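Leave the chopsticks on the table

By Mateja Kolev

In my mother's house every fork had its place in a drawer, and the drawer had a lock, because the good spoons were also there. I grew up with the idea that a table must be empty between meals. A cloth was permitted, maybe a bowl of apples in January. Everything else was called mess.

I am 58 now and I have changed my mind. I think the things we eat with should stand on the table all day, where a hand can find them.

The change came when I rented a room above a noodle shop in Flalwood. The owner, Mrs. Wei, had small tables, and on each table there was a pot full of chopsticks. Nobody set a place for you. You sat down, you took two, and you were already a part of the meal. I ate there nearly 30 times before I noticed how much I liked this small movement. In a restaurant with folded napkins I always wait, with my hands on my knees, like a child at the doctor.

My neighbor in Grindum, where I live today, does not agree. She says that dust falls on everything, and that a holder in the middle of the table is for cafeterias. About the dust she is right, and I have no strong answer to it. I wash the whole bunch more often than I would wash forks from a drawer, and I wipe the tray also. It takes a few minutes. I listen to the radio.

She also says it looks untidy. Here I can not follow her. Wooden chopsticks never stand straight in a wide holder, they lean to one side and to the other, and for me this is pleasant to look at, especially over a cloth with a pattern. A checkered cloth in brown and cream forgives a lot – a drop of soy sauce, a crumb, a pair that somebody put down next to the holder and not in it. 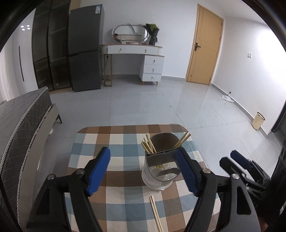 What the drawer does to guests

A drawer makes one person the host and all the others the audience. When my sister's family comes from Skandlow, somebody must stand up, open, count, close, and then stand up again for the one who dropped his fork. With a holder on the table they serve themselves, even the youngest.

I do not say that everybody should throw out the drawer. I still have one, for the knives and for the big spoons. But I paid 54 dollars last year for a wooden box with a lid to hide my chopsticks in, and it sits now in the closet with the candles. If someone wants it, I will give it away with pleasure.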